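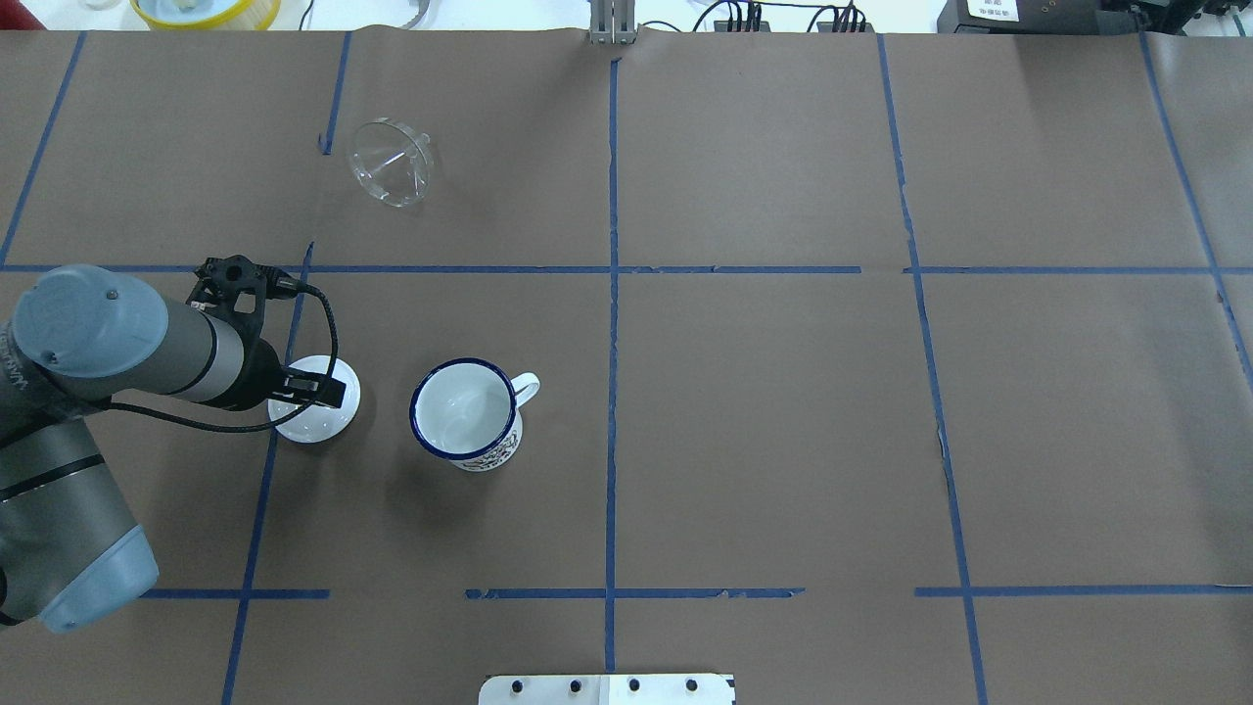
Branislav Ševčík has been sorting returned kitchenware for nine years, and he lights up when you ask him about the new benches. We met in the returns hall at Wodell one afternoon in October, with the radio going and tea in paper cups. "Come and see the practice table first, everyone wants to see it," he said, already halfway down the aisle. It's covered in brown paper and marked out in cells with dark blue tape, and the arm works over it with its black fingers, on saucers and enamel mugs and the odd glass funnel. The tape was Branislav's idea (he's rather proud of it). "We always talked about the table in squares anyway. Top left, bottom right. So when I'm showing someone what I want, we both mean the same spot."

Wodell takes back crockery and glass for the mail-order firm Rondlow, and until last year all of it was handled by people standing up for a full shift. Now four of the benches have an arm. Branislav still inspects every piece, but the lifting and setting down is shared, and he says his wrists have noticed! "I used to go home and not want to open a jar. Now I cook."

His shift lead, Dušan Ďurica, was the doubtful one. "I thought I'd spend my days apologising to the team for it," he told me. "Then Branislav started staying ten minutes over to try it with different cups." What changed most, Dušan reckons, is the talk. People who had kept their tricks to themselves for years were suddenly asked how they pick up a saucer, and why that way, and they had plenty to say. Those notes fill a folder of 61 pages, and new starters read it too.

There are grumbles. Glass is slow going, and the team would like a say in how the evening rota is drawn up now that the work is split differently. Dušan agrees with them, and has asked for it in writing. Pay went up a grade for anyone trained on the benches, which is 39 people so far.

I asked Branislav whether he worried about his job. He took the question seriously and put his tea down. "At first, yes, of course. I asked them straight out, and they showed me the plan for the year, with my name in it. I'd ask again next year. You should always ask." Then he wanted to get back, as a pallet had come in from Rondlow and he'd heard there were teapots on it.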